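Tabletop Handling Practice Group
Minutes of the meeting held 17th August
Pikdale site, second floor meeting room, with a remote link to the Burov office

Present: members from Orkidano, Burov and Sârbu. Apologies were received from one member at Burov.

1. Minutes of the June meeting

Approved with one correction. Under item 4, "payload" should read "payload including the gripper."

2. Matters arising

Sârbu has sent out its incident log form. Two members had trouble opening it and it will be sent again as plain text. The request for a shared glossary is still open and carries over to the next meeting.

3. Draft rules for small arms on shared tables, version 2

The group went through the draft section by section.

Section 1, scope. Agreed that the rules cover benchtop arms and small mobile platforms used on the same table. Floor robots stay out. Orkidano asked whether a tracked platform with no arm of its own counts. It does, if it can move while an arm is powered.

Section 2, speed. The draft sets a limit of 500 mm per second at the gripper when a person is seated at the table. Burov wanted a lower figure for first runs of new code. Agreed to keep the limit and add a line saying that first runs are done at the slowest setting the controller allows, with one person at the stop button.

Section 3, cables. The present wording only says cables should be "tidy." Members thought this too vague to check. New wording: cables on the arm are fixed so that they cannot reach the gripper at any joint position, and power leads for lamps and other equipment are routed outside the arm's reach. Sârbu will supply a test procedure.

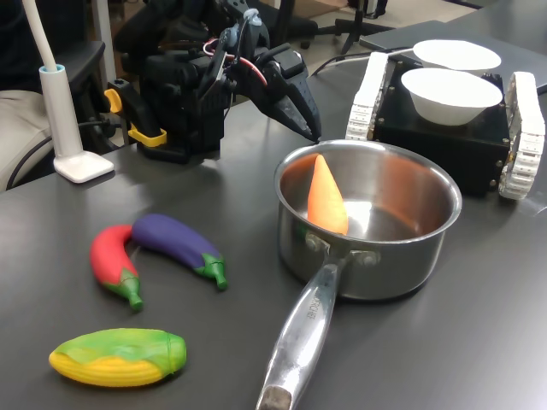 Section 4, objects on the table. There was a long discussion on cookware. Pan handles that stick out past the table edge can be caught by a sleeve or a passing chair. Orkidano prefers a ban on overhang. Sârbu said some tasks need the handle toward the operator and a ban would be ignored. Agreed: no overhang when the arm is powered, unless the task sheet calls for it and the pan is clamped. Toy food and other light props do not need fixing down but must be listed on the task sheet.

Section 5, mobile platforms. A platform carrying bowls or other open containers is to be treated as loaded, whether or not there is anything in them. The platform is switched off or blocked before anyone reaches across it. Burov asked for the tracks to be checked for trapped debris at the start of each day. Agreed.

Section 6, mounting. Clips and clamps at the arm base are to be checked by hand before power is applied. The inspection record will show the initials of the person who did it. The proposal to require torque values was dropped.

4. Inspection intervals

Orkidano proposed a full inspection every 2000 operating hours. Burov currently works to 500. The group did not agree. Sârbu will bring its wear records for gripper fingers to the next meeting and the interval is left blank in the draft until then.

5. Budget

Spending on printed rule cards and table labels came to 188 dollars. The balance stands at 2775 dollars. No questions.

6. Any other business

Pikdale asked that visitors sign in at the side door while the front entrance is being repainted.

Actions
Sârbu: resend log form; cable test procedure; wear records.
Orkidano: revise sections 2 to 4 and circulate as version 3.
Burov: wording for the daily track check; first list of glossary terms.

Next meeting: to be arranged by email once version 3 is out.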